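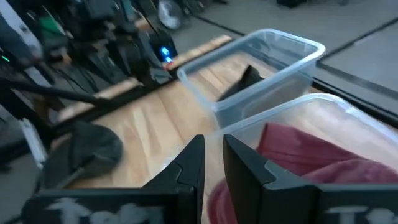

My sister told me I was mad to spend 187 pounds on a dehumidifier when opening a window costs nothing, and I did think about that remark for most of the winter while I dithered. She lives somewhere dry, mind you. Our house sits at the bottom of a hill with a stream behind it, and by January the back bedroom smells like an old tent.

So, the Pluvonano. I bought mine from Bredon, the homeware shop by the station (they'll match the online price if you ask nicely, and they carried it to the car for me, bless them). It has lived on the landing ever since, apart from a fortnight in the cupboard under the stairs, where I found a pair of walking boots I'd given up for lost.

Setting it up took no time at all. You take the tape off, leave it standing upright for a few hours, plug it in and choose a number. I keep it at 55, which suits us, though my husband fiddles with it. The tank pulls straight out from the front and has a proper handle, and I can't tell you how pleased I was about that, having owned an Estia before this one whose tank had to be lifted out with both hands and always slopped down my slippers.

Does it work? Yes, and rather faster than I expected! The windows were clear in the mornings by the end of the first week, and a load of towels hung on the landing at bedtime is ready to fold at breakfast. The smell in the back bedroom took longer, nearly until March, and I did have to wash the curtains as well.

Now for the grumbles. It's louder than the box would have you believe, a sort of steady hum with a gurgle every so often, and I wouldn't want it beside my bed. The beep when the tank is full is dreadful and can't be turned off. The lead is short too, so we've ended up with an extension running along the skirting board. And the filter needs a vacuum more often than the booklet says, at least in a house with a dog.

I looked at the Safavi too, which is prettier and a good deal quieter in the shop, but it was 100 pounds more and the tank was smaller, and I'm the one who empties it.

Four stars from me. I'd have given five without the beep.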